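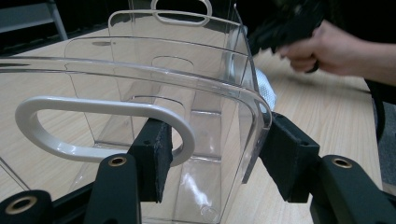
Figure 21. Finger pads on the end wall and corner of a clear container.

7.4 Fault 752: Grip Lost During Lift

Fault 752 is recorded when the Kirkum hand-held gripper loses contact with a load before release. Stop work and complete the steps below before lifting again.

CAUTION: Keep the free hand clear of the linkage arms. The fingers may close without notice while the fault is active.

1. Lower the load to the table and open the fingers fully.
2. Press and hold Reset for 4 seconds.
3. Inspect both finger pads. Replace any pad that is torn or lifting from its finger.
4. Check that each bushing is seated and that the arms move freely.

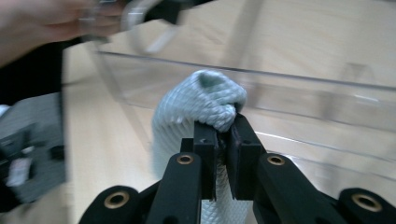 5. Close the fingers on a soft item and raise it slightly. Knitted fabric is suitable. The item must not slide between the pads.
6. Repeat the lift with an empty rigid container.

NOTE: Do not carry a container over a person's hand or arm during the test.

If the fault returns, tag the gripper out of service and report it to Olstead Equipment Safety, extension 3564, attention Esben Ladefoged. Pads that have been removed are to be kept with the report.

Section revised May 15, 2026.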